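Plodel: Segmenting hand-held gripper recordings for cloth handling
Project report, robotics software course
Joris Peeters and Damian Holzer

1. Background

Our project started from a problem left over by the previous group. They had written a recorder, Gautier, which saves wrist video and finger width from a hand-held gripper, but every recording came out as one long file. Before a policy could be trained, a person had to scrub through the video and mark where each attempt began and ended. Marking one hour of video took most of an afternoon. We wanted a tool that proposes the cuts and leaves only the checking to a person.

2. Data

We worked with 200 recordings of cloth tasks: flattening, folding in half, and folding in thirds. Camera video was stored at 20 frames per second, together with the finger width and a pose estimate from visual tracking. The operators were told to open the fingers fully between attempts. They did this most of the time, but not always, so finger width alone could not be the signal.

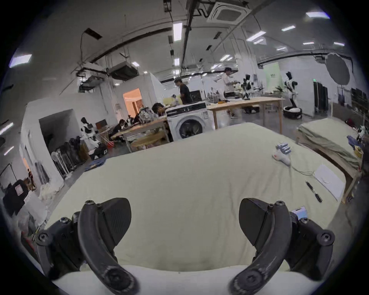
Plodel runs in three passes. The first reads the finger width and marks every stretch where the fingers stay open for longer than 600 ms. The second looks at camera motion during those stretches and throws out the ones where the operator is only shifting grip. The third pass checks whether the cloth is in view and whether anything else is lying on it. We added this last pass after our first tests, when frames with a pen, a sheet of paper and a thin white cable on the cloth were being offered as clean starting states. The fingers were open and the camera was steady, so the first two passes had no reason to reject them. Those frames now get the tag "obstructed" and are left for the reviewer.

The cloth mask comes from a small segmentation network that we fine-tuned on 67 hand-labeled frames. Pale cloth was the hardest case. Where a white edge met a white object, the mask often ran over into the object, and the obstruction check then missed it. Lowering the mask threshold made this worse. We ended up comparing the mask with the one from half a second earlier and flagging any sudden growth.

3. Pose tracking

Tracking used the background of the room as well as the table. It drifted when the cloth filled most of the view, because there were few stable features left. Damian wrote a filter that freezes the pose when the feature count drops and picks it up again afterward. The frozen stretches are written to the log so that training can skip them.

4. Review tool

The proposed cuts open in Stetine, a browser page with a timeline and two keys, accept and move. Joris built it in roughly two weeks. It still loads the whole video into memory, which is slow on the lab laptops.

5. Open points

The motion thresholds are set by hand and would need to be tuned again for another gripper. We did not test recordings with two grippers. The export to the Plaron training format works for single files only, and batch export is on the list for next term.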